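Give Me the Boring Demo

I went to the spring open day at Jarora expecting to be sold something. I've been to enough of these things to know the drill: lights go down, music comes up, a robot waves at you. So I got there at ten on a Wednesday, grabbed a coffee, and picked a seat near the door.

No music! Just a big screen and a simulated kitchen they call Risalgate, with a simulated arm practicing the kind of stuff I do half asleep every morning.
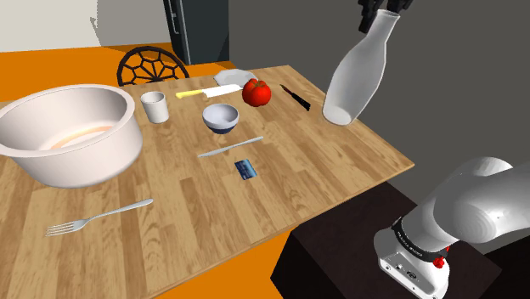
I loved it, and I want to argue for more of it. The arm's job for the day was moving things on a table, over and over, and the program had been set for 351 tries. They kept the score up on the wall the whole time, misses included. When a try went bad there was a little groan from the back rows (me too, I'm not above it) and then the thing reset and off it went again.

Compare that with the Cimutton show I sat through last March. One perfect run, 100 people clapping, no questions. I drove home knowing less than when I parked. A single good run tells you somebody picked a good run.

People will say a simulation is cheating, and sure, a drawn cup can't break on your foot. I'd want to see the real arm before I let it near my dishes, and Jarora should put a date on that. But practice is practice, and I'd much sooner they learn what a cup does between two fingers in there than in my mother's kitchen, which still has its 1972 counters and very little patience for visitors.

My favorite part was the close-up from down by the gripper. I stood there through two refills of coffee. You start rooting for a cup, of all things.

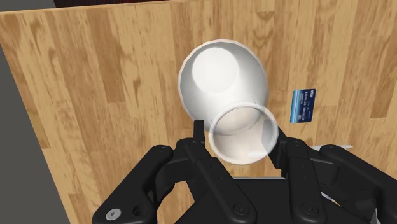 What I'd Ask For Next Year

Leave the score on the wall. Let the crowd pick the next object, even if it goes badly. And Esquivel, if you're hosting in the fall like your flyer says, please skip the fog machine and bring more chairs.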